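Home Notes Builds Archive Subscribe

Filed under: Robot Software

The CPU job, or why I rewrote the wait state

June 17, 2021
By Hipólito Orellana

So last issue I promised I'd write up the planner changes, and then I spent most of my time since then fixing the planner changes instead. Sorry! But the computer parts task is in much better shape for it and I have things to tell you.

Quick catch-up if you're new. Astis is our task planner, the part that decides which move comes next. Brulteo is the layer under it that runs the arm and the gripper. For months the two of them talked through one little message that said "done" or "not done," and for picking up blocks that was plenty. Then we moved to processors and memory modules and it fell apart pretty fast. A processor can be in the fingers and still be in the fingers wrong. It's tilted, or it's a hair too low, and Brulteo says "done" because the fingers closed and met something, and off goes Astis to the next step, happy as can be.

The new message has a grip state in it, plus an angle guess from the wrist camera and a number for how much it trusts that guess. If the trust number is low, Astis has to hold still and look again before it plans the approach. I call it the wait state, and I fought for way too long with where it should live (it's in the planner now, and please don't ask me to move it again).

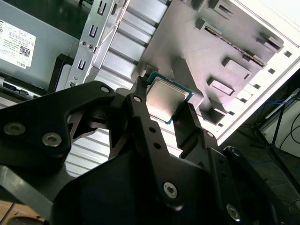

Þórey Nørgaard thinks I've put it in the wrong place anyway. Her argument is that a planner should never be waiting on one camera, and that the low-level controller ought to keep making small corrections the whole time and only speak up when it's stuck. I get it, I really do! She's run more of these loops than I have. My trouble is that when the controller fixes things quietly, the log shows a nice smooth move and I have no clue afterwards what it was worried about. With the wait in the planner, every pause is a line I can search for.

And I did search. I went through 170 runs from the Bultport bench, old ones and new ones, and sorted the pauses by where the arm was when they happened. I expected most of them to be at pickup. Nope, they bunch up right before the chip goes down, close to the plate, where the metal lid catches the light and the edge finder starts grabbing the wrong line. It was locking onto the bright part of the lid and calling it the edge of the chip. Seo-ah Ma's fix was to look for the thin strip of green around the metal first and use the lid only as a backup. It's maybe the smallest patch in the whole release and I like it more than anything I wrote.
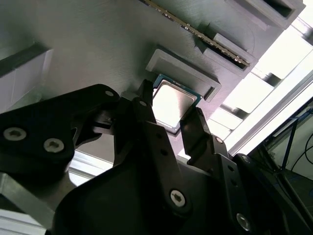
CPU between the fingers, just under the gray plate.

The other big change is timing. The old code waited a flat 90 milliseconds after each stop before it took a camera reading, every single time, whether the arm had crept a tiny bit or swung clear across the bench. Now it watches the joint readings and takes the picture once they settle, with a cap so it can't sit there forever. I had the cap at 2,000 milliseconds for a while and it was painful to watch. Jae-in Koo talked me down.

Memory modules get their own set of rules, by the way. They're long and skinny, so a small angle error in the middle is a much bigger one out at the ends, and the trust number has to be stricter. I first tried sharing one set of limits between both parts to keep the config file short. Don't do that. Split them from day one and live with the longer file.

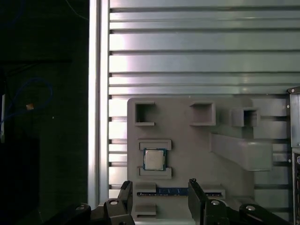

Processor in its recess on the fixture board, memory module lower down, one finger on each side of the slot.

Still on my list: the replay viewer (Moon) doesn't know about the wait state yet, so pauses show up as a frozen arm with no label, and if you scrub backward past one it loses its place. Si-eun Na has a branch that fixes the label part. The scrubbing is mine and I haven't started. I'm hoping to have both in by August.

If you're pulling the new build, clear your old config first. There are 5 renamed settings, and the loader skips names it doesn't know without a peep. I'll add a warning for that too.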